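Skip to content
Home | Essays | Field Notes | Archive | Subscribe

Ekuvbridge uses cookies to remember your settings. Accept | Manage

A closed finger is a claim, and we logged it as a fact

In February we withdrew 938 demonstrations from a set of 2699. The hardware was sound by every test we had. The encoder on the right hand-held gripper was reporting a jaw width that lagged the real one by 135 milliseconds, and it had been doing so since a firmware change on the Cisgate interface board. Pose was correct. Width was late. A policy trained on the combined stream learned to start lifting before the fingers had closed.

On the arm, this showed up as dropped objects and, in two trials, as a plate dragged off the edge of the bench. The second plate broke. No one was hurt, and the incident form had no field for the cause, so it was filed under "object handling."

My argument is that the form was wrong and that most labs have the same form. We treat demonstration data as a quality problem and arm motion as a safety problem, with separate owners and separate meetings. A late width signal crosses that line with no alarm on either side.
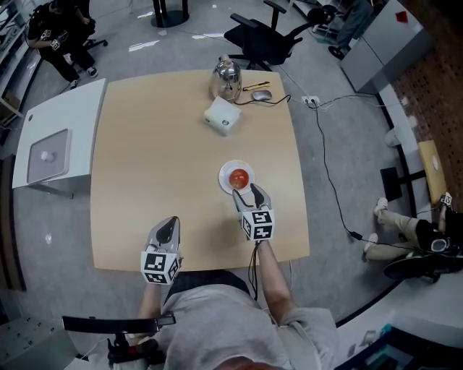
Consider how little the operator can do about it. A person working with hand-held grippers gets the truth from their own hands and eyes. If the fingers close on an apple, the person feels the load and carries on. The recording can be wrong by any amount and the task will still look correct to everyone at the table. Operator review, which we relied on for the Kashyap tasks, can't catch this class of fault. Our reviewers passed every one of the withdrawn demonstrations, and on the evidence they had they were right to.

The usual defense is that a large set averages out sensor error. That holds for noise. It does not hold for a fixed delay with a constant sign, which the training process will reproduce faithfully. More data from the same board made our model more confident in the wrong timing.

The second defense is that the arm's own force limits should have stopped the motion. They were set correctly and did not trip. Lifting early with a half-closed jaw produces low force. The limits guard against pushing too hard, and this was a failure to hold.

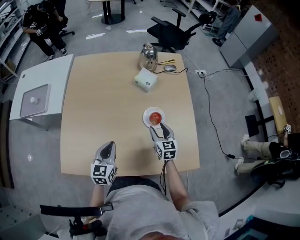 Apple-and-plate task, right gripper at the near rim of the plate.

What I would require is dull. Before each recording block, the operator closes both grippers on a gauge block three times while an external camera watches the fingers. The software compares the time of visual closure with the time of encoder closure and refuses to record if they differ by more than a set bound. Iria, our logging tool, now does this. The check is repeated after any firmware change, cable swap or reboot, and the result is stored with the demonstrations so that a later user can reject a block without asking us.

I would also require that any change to a sensor path be reviewed by whoever signs off on arm motion. We had objections to this on grounds of schedule. The objections were reasonable for a component that only produces files. A gripper in someone's hand stopped being that kind of component when its files began to set the timing of a powered arm.

We have not restored the withdrawn set. Shifting the width signal back by the measured delay would be simple, but we can't show that the delay was constant across every session, and I don't think a plausible correction is good enough for data that will move hardware near people. The raw logs are kept under a separate tag, marked as unfit for training.

Contact | Privacy | © Ekuvbridge | Back to top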